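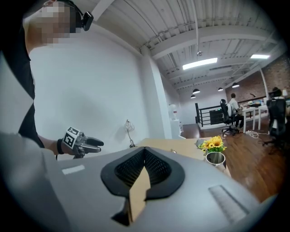 The tracking dropout we describe in this file affects 306 of the 1561 episodes in the Ultgate tabletop set, release 3. In these episodes the pose of one gripper jumps to a wrong place and then comes back, and the recorded finger opening stays normal, so the error is easy to miss. Our pose estimate depends on the marker cube, the white one with black square markers on top of the hand-held gripper, and when the cube is not read correctly the solver sometimes accepts a mirrored solution. Please read the section "Known fault" before you train on this release.

## Contents

- `episodes/` : one folder per episode, with video, poses and finger opening
- `flags.csv` : list of the affected episodes, with first and last bad step
- `repair/` : the script we used to find the jumps
- `CHANGES.md` : short history of the releases

## Known fault

**What happens.** The position of one gripper moves by a large step between two neighboring samples. The orientation is flipped at the same moment. After a short time both values return. A policy trained on such data learns a sudden swing of the arm.

**How we found it.** During replay on the Trulholm arm in April, the arm made a fast sideways motion and the protective stop was triggered. No person was inside the marked area. We first suspected the controller and we lost many days on it. The controller did what the file said.

**Cause.** Two things must come together:

1. The cube is seen at a steep angle, so only one face is useful.
2. The solver has no memory of the previous pose (setting `use_prior: false`, which was our default by mistake).

Episodes with two grippers are more affected than episodes with one. When both hands work near the edge of the table, each hand has its own marker cube, and the solver can also exchange the two for a few samples. These exchanges are marked `swap` in the flags file. The others are marked `mirror`.
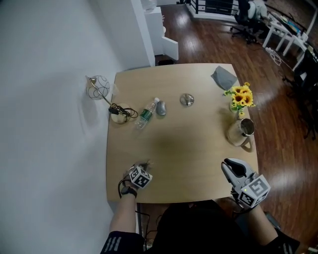
Phan wrote to us that filtering by the flags file was not enough in their case, and that they still found small jumps of a few samples which have no flag at all. They asked that we lower the threshold, even if some good episodes are lost. We agree with the request and will lower it in release 4. Until then, please use the option `--strict` of the repair script.

## Before replay on a real robot

- Remove every episode listed in `flags.csv`.
- Limit the joint speed in the controller, not only in the policy.
- Run the first replay without objects on the table.
- Keep the stop button in your hand.

We did not follow the second point ourselves in April. The limit existed only in our Python code, and the replay tool did not call this code.

## Not fixed yet

- Jumps shorter than the threshold, see above.
- The Mivbridge converter ignores `flags.csv` and exports all episodes. If you use it, delete the bad folders first.

Last edit: December 2025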